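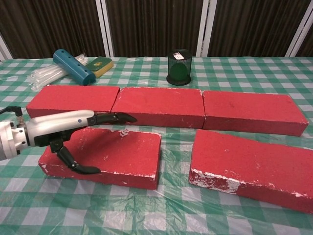

Red bricks on the green gingham cloth.

Ticket 1911-B: Old ward register, patient search returns blank pages
Project: Ollthorpe Hospital history archive
Opened by: Beatrice Tanui
Assigned to: Salim Mohamedi
Priority: Normal
Status: Closed

Opened 14th February

Beatrice Tanui:
Searching the long-stay ward register by surname brings up the right list of names, but clicking a name opens a blank page. The heading and the menu load. The record itself and the scan of the ledger page don't. I get the same result in two browsers and on the reading room computer.

It only affects the TB pavilion register. The fever ward and the nurses' home records open normally. A family is coming in to look up a great-aunt who was a patient in the pavilion before the war, so I'd like to have it working for them.

Salim Mohamedi:
Thanks. Can you send me one name that fails and the ledger page it should be on? Also, do you see the blank page when you're logged out?

Beatrice Tanui:
Any name on ledger page 361 fails. I also tried the first and last pages of the volume and they're the same. Logged out, I get "Record not available" in place of the blank page.

Salim Mohamedi:
That message means the site thinks the records are closed to the public. Checked the access dates on the volume. The closure date is correct and passed years ago, so they should be open. Cleared the page cache and rebuilt the search index. No change.

Next I looked at the scans. The files are on the Wadeck server and I can open them there directly. The site is asking for them in a folder named "pavillion" with two Ls. The folder on the server has one L.

Peninah Kariuki:
The spelling was my doing. I fixed the folder name in October when we moved the scans over from Joo. I didn't know the catalog used it. The old name was wrong on the original labels too, in case anyone goes looking in the boxes.

Salim Mohamedi:
OK. I'd like to keep the correct spelling, so I've changed the path in the catalog and left the folder alone. Scans now load for staff. Logged out, I still get "Record not available."

Second problem found. 19 records in the volume have no year of admission, and the access check stops at the first one it reaches and closes the whole volume. Tumaini, can you see if the years are in the ledger?

Tumaini Koech:
They are. The clerk wrote ditto marks down the column and whoever typed up those lines left the field empty. I've filled them in from the scans. One is hard to read because of a water stain, so I entered the year from the line above it and put a note on the record.

Salim Mohamedi:
Reran the access check. All 1,911 records in the volume are open and the scans load both logged in and logged out. Beatrice, please test from the reading room.

Beatrice Tanui:
Tested on the reading room computer. Page 361 opens and so do the first and last pages. Printing works too. The great-aunt is there, with her home village and the name of her next of kin.

Salim Mohamedi:
Good. Closing this. I've opened a separate ticket for the access check so that an empty year closes one record and leaves the others alone. Until that's done, please don't leave the admission year blank when adding records.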